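# Painted my desk top dark gray and now every fingerprint shows. Can I fix it without starting over?

Posted in **Home & Furniture** by **Ondieki_porch** · 574 views

Hi everybody, I hope this is the right corner of the site for this. I did look through the older posts first, but most of them are about kitchen cabinets and I wasn't sure how much carried over.

In November I finally got around to painting the big table in our back room. It used to be a honey-colored thing with orange peel texture (somebody before us had put on a very thick clear coat), and I wanted something flat and quiet that wouldn't bounce the window light into my eyes all afternoon. I sanded it down, put on a coat of bonding primer, and then 2 coats of Tenska flat in a dark gray. I was so pleased with it! For the first few weeks I kept walking past just to look.

Well, now we've been using it, and every hand that touches it leaves a mark. If I wipe the mark with a wet cloth, I get a clean spot with a shiny ring around it, and that's worse than the mark was. I tried a little dish soap, and I tried one of those white foam erasers on a corner, and the corner now looks polished — you can see it from the doorway in the evening when the lamp is on.

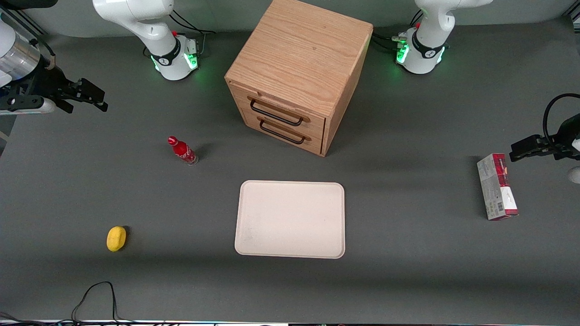 So what I'd like to know is whether I can put some kind of clear coat over the top and keep the flat look, or whether I have to sand the whole thing back and begin again. I'd really rather not sand again, as my shoulder still remembers the last time. And if a clear coat is the way to go, does it have to be the same brand as the paint? The hardware store here carries Tenska and Altance and not much else. The table gets daily use, but no hot pans, and we always put drinks on a coaster (well, nearly always).

Thank you so much in advance, and sorry this got long.

---

**rorkska_road** · 433 helpful votes

Oh, I feel for you, I did exactly this to a sewing table and sulked for a month. You don't have to start over, so put the sander away and have a cup of tea.

Flat paint has very little binder in it compared to the shinier kinds, and the surface is rough if you could see it up close. Skin oil soaks into the rough part, and rubbing knocks the tops off, and that's your shiny ring. Wall paint in flat is the worst for it. A dark color shows everything, too, though I wouldn't trade mine for a light one.

What worked for me:

1. Wash the whole top once with a mild cleaner and a soft cloth. Keep the pressure light and go over all of it, edges included. Let it dry overnight.
2. Go over the polished corner very lightly with 320 grit, by hand, until it looks as dull as its neighbors. If you see primer, stop and touch it up with the gray.
3. Wipe the dust off with a barely damp cloth.
4. Roll on a water-based matte clear coat made for floors or cabinets, using a foam roller. Thin coats, and don't go back over a patch once it has started to set.
5. Wait as long as the can says, then do it again.

Stir the can, don't shake it, and stir it again halfway through. The stuff that makes it matte sinks to the bottom, and if you forget, the far end of your table comes out shinier than the near end. Ask me how I know!

The brand doesn't need to match as long as both are water-based. Try it on the underside or on a painted scrap first. Some clear coats go a bit milky over dark colors, and you'd want to find that out somewhere small.

One more thing — leave it alone afterward for longer than you want to. It'll feel dry the same evening but it stays soft underneath for weeks. I put trays and boxes back on mine too early and one of them stuck.
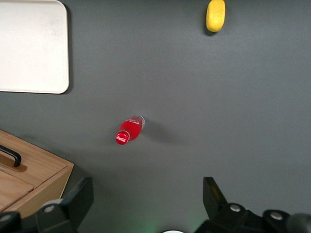

*Gray top with a cream tray in the corner, and something small and yellow near the far side.*

For cleaning later on, a damp microfiber cloth and then a dry one is plenty. No foam erasers ever again, please.

---

**flatbottomboat**

just use wax

---

**Altance_fan_2891**

I'd be careful with the wax suggestion above. Wax looks lovely on day one, but it brings up a soft shine when you buff it, and if you decide later that you want a clear coat after all, you'll have to get every bit of the wax off first or the coat won't stick. It's fine on a picture frame or a shelf you hardly touch.

I agree with most of what rorkska_road wrote. I'd only add that a "dead flat" clear coat will still mark a little on a dark top. If you can live with a very slight sheen, go up one step to the one labeled satin or eggshell and it'll be a good deal easier to wipe down. I did our hallway bench that way and my family never noticed the difference, and they notice everything.

Also check whether your gray is wall paint or furniture paint. If the can says walls and ceilings, give it a full month to harden before you put anything over it. Since you painted in November you may well be past that already, depending on how cold the back room gets.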